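5.3 Running the Shelf Demonstration for Visitors

Applies to open days and booked visits at the Ukport hall. Operators must have completed Section 4 (Arm Power-Up and Hand Check) before starting. Two operators are required, one at the console and one at the floor line.

Before visitors enter

1. Set the controller to DEMO. The Lora profile loads with reduced arm speed.
2. Run the finger test. Each finger must open and close fully, with no fault code on the console.
3. Place the black trays in a row on the upper board of the yellow shelf. Exact angles do not matter. The Plirach vision module finds each tray again at the start of a cycle.
4. Leave clearance between the hand and the nearest tray.
5. Check that both emergency stops release and reset.

CAUTION: Do not adjust a tray by hand while the arm is enabled. Press STOP, wait for the amber light, then reach in.

Wrist view and head view:

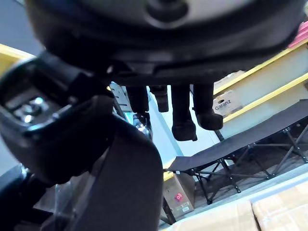
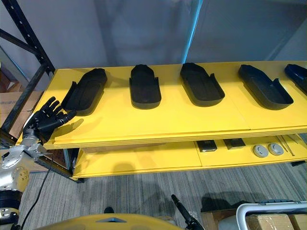
Note on visitor viewing distance: Ekrem Uçar reports that people at the September open day could not follow the fingers from behind the floor line, and asks that the wrist feed be put on the hall monitor before the first cycle begins. This is now step 6.

During the demonstration

6. Switch the hall monitor to the wrist feed.
7. Announce the start, then press CYCLE once. Pressing it again during motion pauses the arm.
8. If a pick fails, let the arm return to its rest position before pressing CYCLE. Do not jog the arm with visitors at the line.
9. Take questions only with the arm at rest.

NOTE: Code 549 means the vision module has lost the shelf edge. Check that no one is leaning across the line, then press RESET. If the code comes back, end the session and switch to the recorded run.

After the visit

10. Return the arm to its rest position and set the controller to OFF.
11. Enter the number of cycles and any fault codes in the Başaran log.
12. Leave the trays on the shelf if another group is booked the same afternoon. Otherwise store them flat.

For hand removal and cable replacement, see Section 7.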